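Shop > Bath & Body > Solid Perfume > Plekby No. 17

Plekby No. 17 Solid Perfume

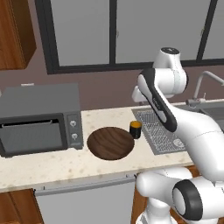 White arm at the kitchen counter, window behind.

Print this page | E-mail to a friend

A beeswax balm that smells of fig leaf, black tea and a cardigan somebody else has been wearing. Usha Thevar blended it for people who find sprays a bit much, then made it strong enough to be a bit much anyway. Go easy — one swipe on each wrist.

It opens green and slightly bitter. The tea shows up next and stays through lunch. Cedar hangs around on scarves until you wash them, and sometimes after.

Slide tin, refillable. Keep it out of hot cars unless you want perfume soup. Contains beeswax, so not vegan. Refills come in packs of 3.

"My husband asked if we'd bought a plant." — Neema Kariuki

Related items
Skandico Rain Cologne
Warrier Vetiver Soap, set of 2
Jukano Hand Balm, Unscented (Mostly)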